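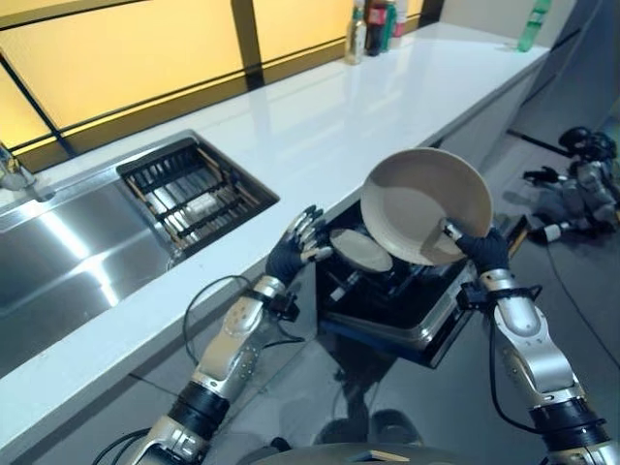 Stamatia Stergiou
Press Officer, Gitinex

Gitinex puts two-armed dishwashing robot to work in Petunura staff kitchens

Gitinex and the workplace caterer Petunura have agreed to bring the Flamico kitchen robot into Petunura's staff kitchens, starting in February. The robot will load and unload dishwashers, and will take over most of the late shift that kitchen workers have covered until now. No jobs will be cut under the agreement. The hours of four people at the first site will change, and those changes were settled with them before the contract was signed.

Petunura runs kitchens inside other companies' buildings. The first site to get the robot is the Tzavaras building, where Petunura serves 900 lunches a week from a main kitchen and a number of small kitchens on the office floors. The small kitchens are built like the ones people have at home, with an ordinary counter, a sink and a drawer dishwasher under the worktop. Staff use them all day and leave plates, pans and cutlery behind.

Clearing these kitchens has been the last job of the day at the Tzavaras building. Two workers went from floor to floor with a cart, loaded each machine, wiped down, and came back to unload. On Thursday, the busiest day in the building, the round often ran past the end of the shift.

"It was the part of the job people asked to swap out of," said Petunura's site manager at the Tzavaras building. "You are bending down to a low drawer over and over, at the end of a day when you have already been on your feet since the morning. We had trouble filling that shift and we had trouble keeping people on it."

How the work is divided

Flamico has two arms with gloved hands and works directly at the counter. It picks up one item at a time, turns it to the angle the rack needs and sets it in the open drawer. Small plates and large shallow pans call for different grips, and the pans have taken the most development time. A pan is wide, it has to go in tilted, and it can block the space for everything else if it goes in first.

The robot does not decide what is clean and what is dirty. Kitchen workers leave used items on the left of the sink and anything that should be left alone on the right or in the drying rack. Bottles, knives and glassware stay with people. So does scraping, wiping the counter, cleaning the sink and filling the detergent. A worker also starts each wash cycle after looking over the load.

This last point came from the workers themselves. In early talks Gitinex had planned for the robot to close the drawer and press start. The kitchen team asked to keep that step, and Gitinex agreed. A worker who finds a badly placed item moves it and marks the load on a tablet, and those marks go to the Gitinex engineers each evening.

What changes for the kitchen team

Under the new schedule the evening round will be handled by one worker and the robot. The second worker moves to a day shift that starts at 10 a.m. The four people who used to share the late shifts will now take the evening round in turn, and each will have fewer late finishes than before. Petunura has confirmed that their pay will not go down, including for those who used to receive the late allowance.

The day shift will be spent mainly on food preparation and serving, where the site has been short of hands. Two of the four have asked for training in cold food preparation and will begin it this spring.

The evening role changes too. The person on duty sorts items before the robot begins, checks loads, and deals with anything the robot sets aside. Everyone on the rota gets paid training for this, held during normal hours in the kitchen where they work. It covers how to pause the machine, how to take an item out of its hand safely, and when to call Gitinex for help. Any worker can stop the robot at any time and does not have to give a reason or file a report.

"I was not in favor of it when they first told us," said one of the kitchen workers on the evening rota. "I thought we would end up cleaning up after it. Some evenings we do — it is slow with the pans, and I could do them faster. But I am not the one bending down for every plate, and my back knows the difference."

Known limits

Flamico works more slowly than an experienced person. Gitinex does not expect that to change this year. The schedule at the Tzavaras building has been written with this in mind, and the robot will work on one floor while the worker prepares the next.

It also needs clear floor space in front of the dishwasher and good light on the counter. Shiny sinks and glossy worktops can make it harder for the robot to judge where an item begins and ends. Floors where the kitchen is too narrow for the robot and a person to pass each other have been left out of the plan and will be cleared by hand as before.

The robot has to be moved between floors by a worker, using the service elevator. Gitinex is working on a wheeled stand that one person can push without help. Until it is ready, a Gitinex technician will be in the building every evening to move the equipment.

Next steps

The first period will last six weeks. At the end of it, Petunura will meet with the kitchen team to go over the schedule, the training and the marked loads. The team will be asked whether the evening round should stay as it is, be changed, or go back to two people. Petunura has said it will not order robots for any other building before that meeting has taken place.

Gitinex will publish the results, including how many loads had to be corrected by hand.

About Gitinex

Gitinex develops robots for kitchen and cleaning work in shared buildings. Flamico is its first product for staff kitchens.

About Petunura

Petunura provides meals and kitchen services at workplaces.

Press contact: Stamatia Stergiou, Gitinex press office. Visits to the Tzavaras building can be arranged through the press office after the first six weeks, with the agreement of the kitchen team.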